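Fermenting by weight: Dezső Fülöp on hot sauce

Dezső Fülöp makes fermented chilli sauce in a rented unit in Bilville, in batches of 445 bottles. He trained as a lab technician and keeps his recipes as percentages. We spoke at eight in the morning, before the first labels went on.

"Salt is measured against everything in the jar," he said. "Chillies, garlic, water, the lot. If you only salt the water you don't know your final figure." He works at 3 per cent. A kilogram of chillies with a kilogram of water therefore takes 60 grams of salt, and the garlic is weighed in with the chillies.

Lower amounts will ferment faster, he said, but the texture suffers and surface yeast is more common. Higher amounts slow the process and leave a sauce that needs sugar to balance it. He has tried both and kept notes on both.

The chillies are a red variety from a grower called Rutar. They are stemmed, split and packed below the brine with a glass weight. Fülöp leaves them for 6 weeks in a cupboard at 19 degrees. His business partner, Cayetano Lozano, would stop at four.

"Cayetano likes it sharper and greener," Fülöp said. "We sell his version in December under the name Xavier. I don't eat it."

On blending he was brief. The solids are drained, the brine is kept, and the two are recombined by weight until the sauce pours. He checks acidity with a Grernex meter and will not bottle anything above pH 3.8. Vinegar goes in last – 8 per cent of the finished weight for the standard sauce.
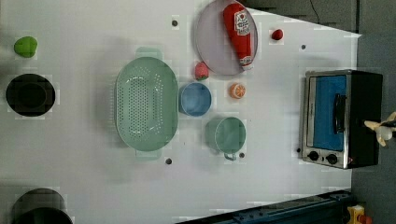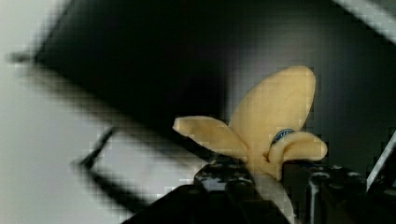

"People ask whether they can skip the straining," he said. "They can. It will separate in the bottle and they'll have to shake it." He strains once through a coarse sieve and dries the skins in a low oven for chilli salt.

His advice for a first batch at home is to use a 2,000 millilitre jar, fill it no more than three quarters full and stand it on a plate. The lid should be loosened daily during the first week. Cloudy brine is normal. Fuzzy growth of any colour means the jar is thrown out.

I asked what he puts the sauce on. "Eggs," he said. "Beans. Rice if it's plain." Lozano uses it in a marinade with lime and oil, left overnight on chicken thighs – Fülöp thinks two hours is plenty.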